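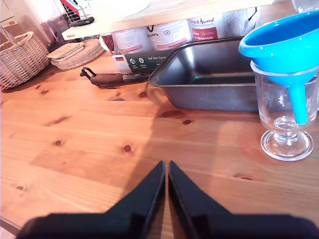 Notes 7, gripper view: blue funnel in the stemmed glass, baking pan behind it.

Robot Manipulation Workshop, Plernden
Notes for week 7: Picking up things that sit inside other things

Hi all! Last week we did blocks, and blocks are kind to you. You can come at a block from any side, squeeze it a bit crooked, and it still comes up. A funnel sitting in a glass is a different animal. It's wide at the top, skinny at the bottom, and it leans on something you really don't want to knock over. So these notes are mostly about how to get near an object before you ever close the fingers.

You'll work in the same pairs as before (2 to a station, please, even if your friend's station looks more fun). One person drives, the other watches the table and writes the log. Swap after every ten tries.

Before you start

Read through the whole sheet once. Check that the emergency stop works by pressing it -- looking at it doesn't count. Open and close the gripper a few times with nothing in it and listen. If it clicks on the way shut, come find me or Anežka Vlček, who's helping out in the lab until the end of November.

Then jog the arm slowly around the edges of your workspace so you both know where it can and can't reach. The back of the table is where most teams bump into something.
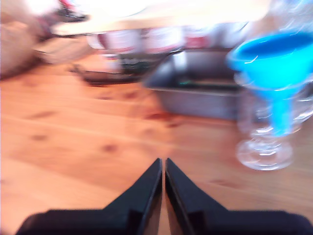

Your approach matters more than your grip, and the easiest way to see that is to stop early and look at where you're pointed. I like to pick a spot where the arm pauses before going in, and then ask what the fingers would touch if they just went straight ahead. With the tips nearly together and lined up on the gray tray, like they are in this one, the funnel is off to the right, so going forward gets you the wrong object entirely. You need to turn or slide over first, and you need to do it before you come down close to the glass. Write your pause point in the log in plain words ("above the tray, fingers half open" is fine). You'll be so glad you did when you try to repeat a good run!

A few things I'd like you to try, in whatever order you like:

Grab the funnel by the rim, with one finger inside and one outside.
Grab it across the cone, lower down, with both fingers outside.
Come in from the left, then do the same thing from the right.
Lift straight up until the spout clears the glass, and only then move sideways.

That last one catches people every single year. The spout goes a good way down, and if you start your sideways move too early, the glass comes along for the ride.

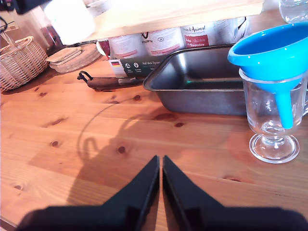

Speed is the other thing. Set it to 50 for the approach and leave it there until both of you are bored. You can go up to 100 when the arm is moving in open air, well away from anything that tips. I know the team from Burncombe ran everything flat out at the Stirkberg meet, and yes, it looked great, but they'd practiced that one move for weeks and we've had an afternoon.

Watch the shadows too. If you're using color to find your object, the arm's own shadow can slide across the wood right when you need a clean picture. Try your color settings with the arm parked, then again with it reaching out over the table, and write down both. 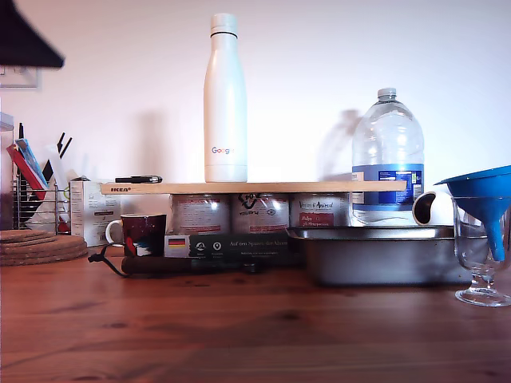
Front of the table, with the shelf board resting on its tins and the funnel at far right.

For the log

Put down the start position, which grip you tried, whether the funnel came out, and whether the glass moved. If something went wrong, say what you think happened, even if it's a guess. "Slipped" on its own doesn't help me much. "Slipped when we turned, left finger was too high" helps a lot.

Logs go in the blue tray by the door by 4 p.m. Next time we put the funnel back in the glass, so keep your pause points handy.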